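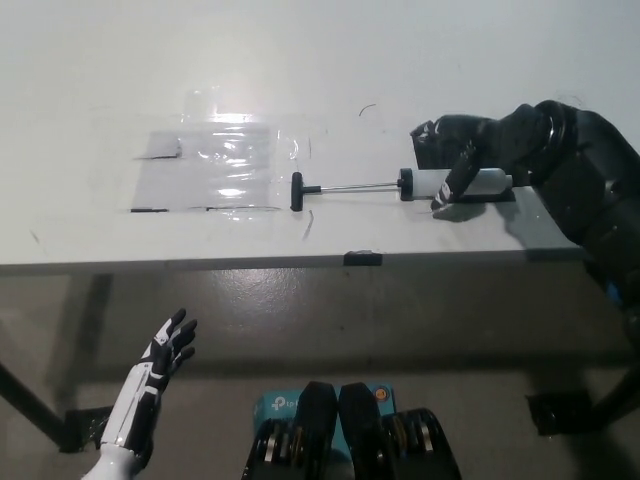 Right hand on the pump barrel, left hand parked. Plastic sheet taped down on the left.

Notebook, pump task, 9/21/19

Back on the pump after the August break, and I'm in a much better mood about it than I was before we stopped. For anyone from the club picking this up cold: the Clodside challenge wants the robot to take hold of a hand pump by the barrel, keep it level, and then bring the other hand across to work the T-handle. One hand holds, the other pulls and pushes. Easy for us, horrible for it. We are only doing the first half this week (the holding) and I've promised myself not to touch the second half until the first is boring.

Setup as it stands. Pump on its side, parallel to the front edge of the table, handle end pointing at the plastic sheet. Grip from above with the right hand, near the middle of the barrel. The left arm stays down in front of the table with the hand open and well out of the way - please leave it there when you load the poses, the old start file from Ondulside brings it up over the tabletop and I nearly had a heart attack.

The grip first. I'd been going for the barrel much too close to the collar, my thinking being that the nearer you hold to the rod the less it can wobble. Wrong! Every time the fingers closed they caught the collar and twisted the whole pump round, and then the handle was pointing at the window and I had to start again. Moved the target towards the middle and it closed cleanly on the very next go. I did 12 grasps in a row from the same start pose and was so pleased I went and made tea before writing anything down, so the notes on the first few are from memory (sorry).

Results, for what they're worth: 12 tries, all closed on the barrel, two of them a bit skewed, so the handle wasn't square to the edge any more. Both skewed ones were after I'd put the pump back by hand in a hurry. I think that's me and not the robot, but I'd like somebody else to do the resetting next time so we can find out.

Closing speed is set to 435 in the hand panel. No idea what the units are, the Mohammadi notes don't say and the number just came with the file. Slower than that and the barrel rolls before the thumb gets there. Faster and it makes a clack I don't like. Leave it alone for now.

The plastic sheet. It's our stand-in for the bag we'll have to inflate in the last round, and this week all it has to do is lie flat. Tape on the left side only, so that the other side can lift when we get as far as putting air in. The trouble is glare. The sheet picks up the overhead lights and the table finder decides there is a bright object there and gets very excited about it. Tried turning the threshold up, lost the pump barrel too (white pump, white table, what did we expect). For now I've masked off that part of the table in the settings and the finder only looks to the right of it. It'll do for the holding half. It won't do later, when the sheet matters, so someone should have a think. A matt bag? A dark mat under the pump? I'd rather try the mat first, it costs us nothing.

Also wipe the table before a run. There are marks and little dark bits on it and I spent far too long chasing a false edge that went away when I masked a speck by the pump.

Log is at line 3,649 when the good run of grasps starts, in case you want to skip my earlier flailing. Everything before that is with the old target and can be ignored, though the collar twist is quite funny to watch at double speed.

Still to do:
Hold for 23 seconds without the barrel creeping (that's the time in the Clodside rules, I checked it again)
Lift a finger's width off the table and set down again
Someone else resets the pump between tries
Dark mat
Ask the Clesau lot how they got their left hand past the rod, because I've tried it on paper and I can't see it

Battery on charge, arm power off at the wall. I've left the pump out on the table for whoever is in next.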